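Breltside opens its doors for robot demonstration

Visitors to the Breltside works were shown how a robot arm can help take old desktop computers apart at an open day on 23 June 2021.

The demonstration was given by Ebony Lockyer and Lenka Kuruc, who have been running the dismantling project since March. They talked visitors through the job on an opened tower, with its hard drive held in a carrier with blue plastic parts and black cables tied into a bundle across the inside of the case.

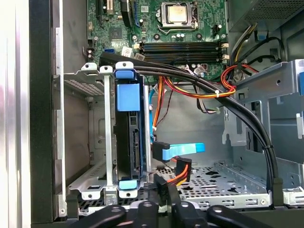 Breltside Recovery and Automation Team

Ms Kuruc told visitors that cables are the hardest part of the work. Boards and drives sit in much the same place from one model to the next, but wiring moves when it is touched and can hide a connector. Staff still open the cases by hand.

The team has a store of 200 retired office machines to practise on. Hard drives come out first and go to a locked cage, followed by memory and then the power supply.

Keith Gilchrist came with his son Alby, who asked whether the arm could put a computer back together. Ms Lockyer said the team had not tried it.

There were 165 visitors over the day, in groups booked at the front desk. A second open day is planned, and places can be reserved through Coralie Hollis at the site office.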